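Sturnus packing cell

The Sturnus cell is a bench where people pack boxes and an arm learns from their wrist tracks. I've looked after ours since December, and most of the work is straps — the marker tags have to sit flat and face up.
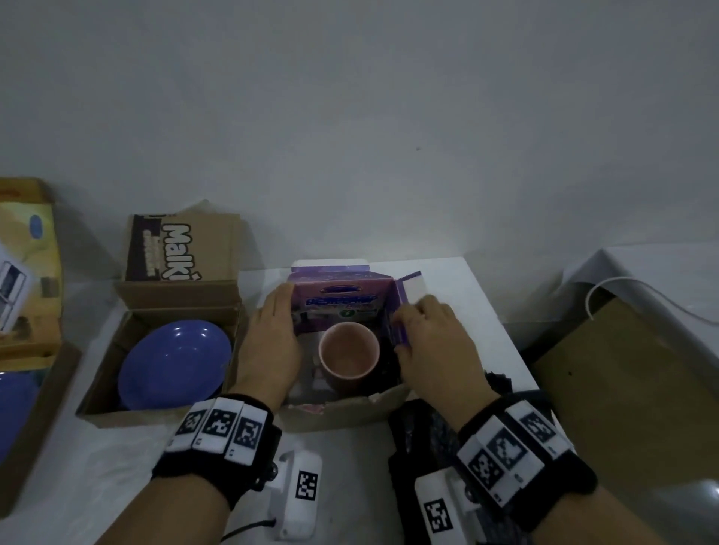 Wipe the tags before each run, check the cables have slack, then redo the wrist calibration. Ours drifts after 94 packs, so I recalibrate well before that (takes me 12 minutes, coffee included!). A scuffed tag gets replaced, never coloured in.
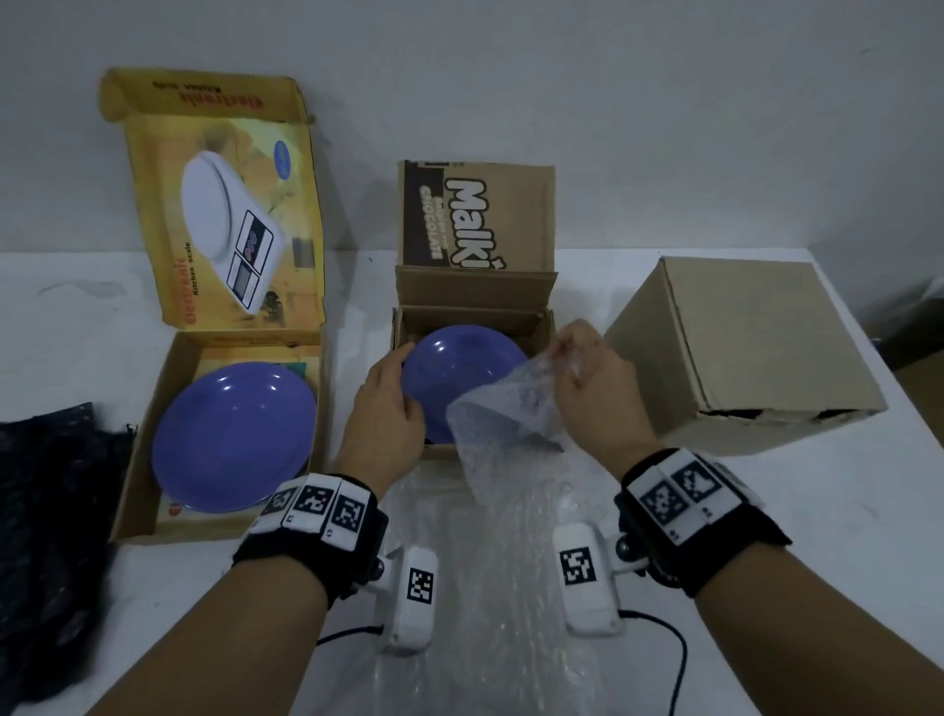

Hatice Bozkurt disagrees, and says she recalibrates only when a strap comes off.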